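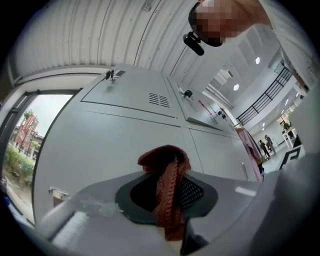 Leave the key in the cabinet

By Kipchumba Gachanja
7 Jan 2018

A gray metal cabinet with keys standing in its locks will fail most site inspections. The usual finding is one line long: keys to be removed and held in a controlled location. I have written that line myself, at Hastbridge and later at Pliltgate, and I now think it is wrong for a good share of the cabinets it gets applied to.

The rule comes from enclosures where an open door exposes a person to live parts. For those I have no argument. Isolate, lock, take the key away, sign for it. But the same rule has spread to every metal door with a barrel lock, including cabinets that hold rags, spare filters and paper manuals. In those the lock is just a latch. Without the key in it the panel cannot be opened, and on many designs it cannot be pulled shut either.

At Pliltgate we moved all cabinet keys to a board by the office in August. The board had 90 hooks. The walk there and back from the far bay was over 600 feet. Within a month people had stopped locking anything, and several doors were held closed with tape. A panel that is taped shut is in worse condition than one with a key in it, and it is harder to spot from across the room.

Cleaning suffered too. Ventilation grilles load up with lint and dust, and wiping the outside with a cloth moves part of that into the slots. The inner face needs doing as well, and that means opening the panel. Our sheet called for it every 100 hours of running. Once the keys had moved, the outer face was wiped on schedule and the inner face was left - I found five grilles matted on the back and clean on the front.

The common objection is that a key left in place can be bumped, bent or snapped. It can. A projecting key at hip height beside a walkway is a bad idea, and it will catch on sleeves and knitted gloves. The answer there is a quarter-turn latch or a recessed knob, fitted once. Dudek wanted to fit key guards to ours, which would have cost more than changing the locks.

My proposal is to sort cabinets by what is behind the door. Live parts or stored energy: key removed and controlled. Anything else: key left in, or the lock replaced with a plain latch. Mark the class on the label plate in letters that can be read from standing height. Avuven has used a two-class list of this kind on its own site, and the inspector there checks each door against the list.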